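April, late, should be asleep 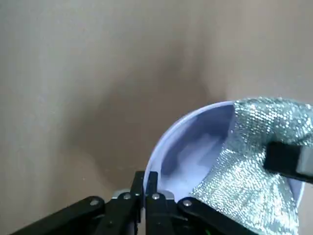 The lavender bowl.

Rain since before five. Gutters on the back side overflowing again, must ring Troels about the ladder, he's had it since the fence. Wrote that on the envelope by the phone and then used the envelope for the shopping list and left it at the shops. So. Ring Troels.

Mum's boxes today. Did four. Thought I'd do all of them, ha. The first was tax papers going back to when she and Dad had the place at Ralholm, every receipt folded in thirds, rubber bands gone to crumbs. Kept the one for the ute because it made me laugh, 3,258 dollars and a handwritten note from the dealer saying "heater sometimes". Heater never. I remember sitting on my hands all the way to school.

Second box linen. Third box linen. How much linen does one woman need. Grethe wants the tablecloths with the blue border, and fine, but then she also wanted the ones with no border, and the ones with the cutwork, and where is she going to put them in a two-bedroom unit. Didn't say it. Said "of course love" and wrote G on the bag with texta. Then felt mean for the rest of the morning about the tone of my "of course love".

Fourth box was the recipe tin and all the loose bits that never fitted in it. Should have left that one for last. Or for another year. Sat on the hall floor until my foot went dead.

Her handwriting gets smaller as she goes. The early cards are huge, loopy, underlinings everywhere, DO NOT OPEN OVEN. Later ones you'd need a magnifying glass. Plum cake card has a note on the back about Mairéad's mother's version being better "but do not tell her", so I rang Mairéad and told her, obviously. She shrieked. She's going to have it framed. Talked for ages, an hour maybe, tea went cold twice. Her knee is no good, surgeon says spring, she says the surgeon can go jump. She might come down on the bus when the weather lifts. Must air the spare room, smells of shoe polish in there and I can't find out why.

Anyway the cards. I want to type them up properly for the cousins before they fade any more. Some are half gone already. Pencil was a bad idea Mum. Tried the rye tonight from the card as written and it makes no sense, there's no salt in it at all, and the liquid is "the yellow jug to the chip". The yellow jug! Went out with the garage sale, I sold it myself, fifty cents to a man in a hat. Guessed at 446 mils in the end by doing sums off Grethe's version, which is silly, nobody measures 446 of anything, but that's what the sums said. Dough was like porridge. Added flour. Added more flour. Ended up like a cricket ball. Into the oven regardless.

Tasted ok with a lot of butter. Troels would eat it. Troels would eat the fence.

Tamer rang at dinner time about the council thing. They've moved the meeting again and the plan for the creek path is up on the website, only it's 11 separate files and none of them open on my computer. He'll print me the map. He thinks they mean to take the two big gums near the footbridge, he's furious, was quoting bits of regulations at me while I was trying to get the loaf out with one hand. Burnt my thumb. Not badly. Told him I'd write a letter and now I have to write a letter. What do you even say. Dear Sir or Madam, leave the trees alone, yours faithfully Vibeke Hedegaard. Might just send that.

Kotov's bill came too, the plumber. 648 for the laundry tap and "investigation". Investigation! He stood and looked at it for a bit with his arms folded. Tap is very good now though, I'll admit, no drip at all, I keep going in to listen to it not dripping. Pay by end of month.

Other things. Wallaby was back in the bottom paddock, by itself. The quince has more fruit than I thought, all up high, of course, and the ladder is at Troels's. Finished the library book, didn't like the husband, didn't like the ending, will have to think of something to say about it becuase it was Mairéad's pick. Socks need darning or else throwing out. Throw out.

Found one more card after dinner, stuck behind the lid of the tin. Not a recipe. Just a list in her small late writing, biscuits, stamps, ring V. re Easter, lightbulbs (bayonet). Ring V. I don't know which Easter. I expect she rang. We'd have talked about who was bringing the ham, and whether Grethe's lot were staying the night, and she'd have said well I won't keep you, and then kept me another twenty minutes.

Put it back behind the lid where it was. Then took it out again and put it in here, inside the back cover, so I dont lose it like the envelope.

Rain's easing I think. Can hear the frogs now over the top of it. Tomorrow boxes five and six if I can face them, the heavy ones, I think it's crockery. Bin night, don't forget. Bread for the chooks if it's too hard by morning. Ring Troels!!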